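Setting Up a Two-Arm Bench at Home: Table, Cables and First Grasps

June 17, 2026

I built my two-arm bench in the spare room, and later I moved it to a shared workshop, so I had to do everything twice. The second time went much better. I write down here the order of work which I now follow, for people who have two small arms already assembled and want them to work over one table.

I call my setup Skudance. The control program is my own and is called Usman. If you use another program, the steps are the same and only the names of the commands will be different.

What you need

Two small arms with parallel grippers
One wrist camera for each arm
A table with a white top, or a white sheet of board fixed on a table
Black cloth for behind the table
Cable ties and soft hook-and-loop straps
A few household things to grasp

Step 1. Fix the arms

Put the arms on opposite sides of the table, so that both can reach the middle. Before you drill anything, hold each arm by hand and move it through its full reach. In my first build I drilled too early, and the right arm could not come down over the near corner of the table. It took me a whole evening to correct this.

Tighten the base screws, move the arms for a few minutes, then tighten again. Mine were always a little loose after the first run.

Step 2. Route the cables

Switch off the power for this step. Lay the cables along the outer side of each link and leave a loop at every joint. The loop must be long enough when the joint is fully bent. Use straps first and cable ties only when you are sure about the length. I have cut 11 ties in one afternoon and I do not recommend it.

After this, move every joint slowly by hand to both ends. If a cable becomes tight, make the loop bigger and try again.

Step 3. Hang the black cloth

The wrist cameras look at the table from many angles, and everything behind it can come into view: shelves, a window, a person with a cup of tea. Plain black cloth takes most of this away. Iron it if you have patience. In December, when the sun was low, my window gave me strong spots on the table top, so I put the lamp above and closed the curtain.

Step 4. Check the cameras

Start both cameras and look at the pictures side by side. The tips of the fingers should be visible in each picture when the gripper is open and also when it is closed. If you lose the tips, tilt the camera down a little and fix it again. Write the camera settings into the Usman file and do not leave them on automatic. With automatic exposure, my pictures became dark each time the camera moved over the white top.

Step 5. Choose the objects

Take objects which are different from each other. I like to have something soft that lies flat, something shiny, and something thin that stands up. Rope is good for learning how low the fingers can go. A metal bucket with a wire handle is more difficult than it looks – the handle is thin and the camera sees reflections on the metal. Kitchen tools standing in a cup are a good exercise for later, but do not begin with them.

Step 6. Bring the grippers down

Set the speed to the lowest value. Lower one arm at a time over its object and stop with the fingers a small distance above. Only then go further down. Keep one hand near the power switch during the first runs. 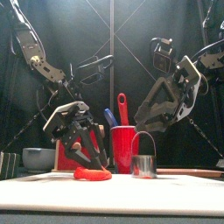
Left gripper down at the rope, right gripper just over the bucket.

When both arms can go down and up again without trouble, save these two positions. In my file they are 9 lines each, and I load them at the start of every session.

Step 7. Run both arms together

Give each arm its own half of the table at first. I set a border in the middle which no finger may cross, and I removed it only after 155 clean runs. Maybe this is too careful, but new fingers are expensive and the post to my town is slow.

If one arm shakes when the other one moves, look at the table before you look at the code. My table had one short leg. A folded piece of rubber under it was enough.

The next page is about recording the runs and naming the files.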